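Does the Plustau plug-in keep moths out of stored grain?

Project report, Entomology and Stored Products option, Orside College

Background

The Plustau is a white plug-in unit sold for homes and small shops. The box says it drives off "moths, weevils and other crawling and flying pests" with high-pitched sound and that one unit covers 2,000 square feet. It gives no test, no species and no frequency. We wrote to the seller twice asking for data. The first reply was a discount code and the second was the text from the box.

Our feeling at the start was that it would do nothing. We say so here because a report on a product like this should tell the reader which way the authors were leaning. We tried to set up the work so that our opinion could not help us much.

Where we worked

Kashindye Feeds let us use two storerooms behind the shop. They share a wall and hold the same kind of stock, mostly maize meal, cracked wheat and poultry mix in paper sacks. The east room is a bit smaller and gets the afternoon sun. Both had a problem with Indian meal moth before we arrived, and the owners had already swept out and thrown away the worst sacks in February.

Method

We hung pheromone sticky traps at head height in both rooms, six to a room, and changed them once a week for ten weeks. For the first five weeks the Plustau ran in the east room. Then we moved it to the west room for the other five. Muthoni Odera switched the unit out of our sight and put a box with air holes over it and over an identical dead unit, so the two of us reading traps did not know which room was live until the end.

The air holes are a weak point. Cardboard blocks high sound quite well, and a seller could fairly complain about it. We ran week ten with both boxes off for this reason, which also meant we could see the little light and were no longer blind.

Pheromone traps catch males only. A trap count goes up and down with the weather as well as with the number of moths, and a trap can pull in moths that would have stayed in the next aisle. We used them because they are cheap and because everybody in the trade uses them.

Results

Over the ten weeks the traps took 2,632 moths. The busiest week was week six, with 678, just after a delivery of poultry mix that we think came in already infested. Most of those were in the west room, where the Plustau was running. The quietest was week two, with 254, and it was also the coldest.

In five of the ten weeks the room with the live unit had fewer moths, and in the other five it had more. Take out the delivery week and the two rooms look much the same. We ran a paired test on the weekly counts and found no difference we would be willing to defend. With ten pairs it would have taken a large effect to show up, so we can't rule out a small one. A small one is not what the box promises.

Larvae were a separate matter. We opened one sack per room at the end and found webbing in both. Two sacks are too few to say anything.

What we would not claim

We tested one unit, on one moth, in one shop. The box also mentions weevils, and we have no weevil results at all. Okari, who supply the traps, asked if they could quote us as having shown that traps work and plug-ins don't. We said no. Our traps were there to measure moths, and we have no idea if they reduced them.

Advice to the shop

Check deliveries before they go in with the old stock. Sweep under the pallets. Use the oldest sacks first. None of this is new and the owners knew most of it already. They have kept the Plustau plugged in, on the grounds that it is paid for.

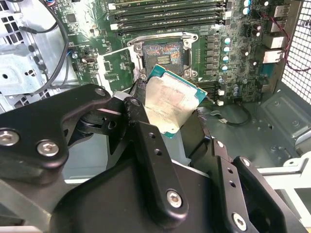
By Bit-na Wi and Emmanuel Kombo
Supervisor: Upendo Mosoti

Weekly counts and the switching log are held by the department and can be had on request. Muthoni Odera kept the log and has checked the results section against it. Tumaini Kariuki read a draft and objected to our use of the word "infested" for the poultry mix, as we never opened a sack on the truck. We have left it with "we think" in front.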